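3.2 Where people put things down: tables in shared housing

The first round of visits (Custgate, January) was meant to be about kitchens. Most of what came back was about tables. People cook in one place and leave their stuff in another, and the other place is nearly always a table near a door. We went back to the notes and recoded for it. 38 households kept from the original 50; the other 12 had no shared table or moved out before the second visit.

By "drop surface" we mean any flat top where an item is left with no plan to use it there. Keys, mail, phones, a hat. Chairs not counted, though they probably should be. Floor not counted either.

Coding was done by hand by Herrera and Nwankwo, separately, then compared over one long afternoon. Most disagreements were about mail. Is an opened letter stored or dropped? We went with dropped. Wood tops were coded apart from glass and tile (see Figure 4).

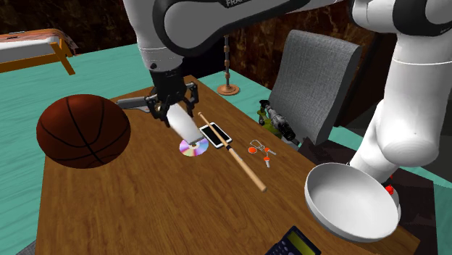
Why code wood tops separately from glass and tile?
Residents talked about them differently. With glass they brought up smears and wiping, and with wood they brought up scratches and rings, so the house rules that grew up around each were not the same.

Figure 4. Wooden tabletops.

Rules, then. In 14 of the 38 households there was a spoken rule about the table, usually some version of "clear it by dinner." Written rules were rarer and mostly ignored. One house in Wultberg had a sheet taped up inside a cupboard, and two of the residents had never seen it. Spoken rules held up better but leaned hard on whoever had lived there longest. When that person was away, the table filled up. Several people told us this without being asked.

Size of the table mattered less than we expected. Distance to the front door mattered more, and so did whether there was a hook or shelf on the way in. We did not mesure light, which was a mistake, a few residents said they avoid the dark end. 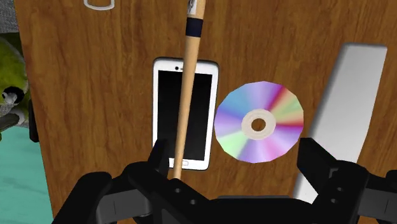
Long items were a headache for the coding scheme. Umbrellas, curtain rods, a fishing pole in one case. They don't fit in a bowl or tray and they stay put longer than small things do, partly because moving them means finding a corner to stand them in. We ended up giving them their own code (L) late in the process, and had to re-read all the Uzor building notes to apply it. Small electronics got code E. Where an L item and an E item were left together we coded both, and did not try to guess which came first.

The note form itself came from Drasix, a housing survey tool, trimmed down to one page. It has no field for "who says so," so that ended up in the margins. Some margins are hard to read.
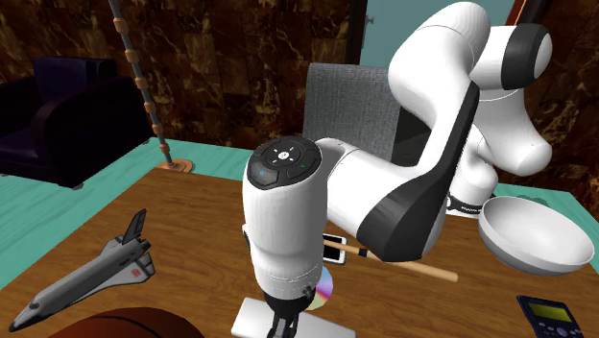

Did residents agree on whose job it was to clear the table?
Mostly they didn't. Newer residents tended to say it was everyone's job, longer-term ones tended to name a person, and the person named often gave a third answer.

Limits. One city, one season, and winter means coats and gloves, so the counts likely run high. Visits were in the early evening only, between 5 and 7 p.m. A morning visit would catch a different table. Households knew we were coming and at least a few tidied up, they said so at the door. Also we asked about tables last, after the kitchen questions, and by then people were tired and teh answers got short. Section 3.3 takes up the same households by length of stay.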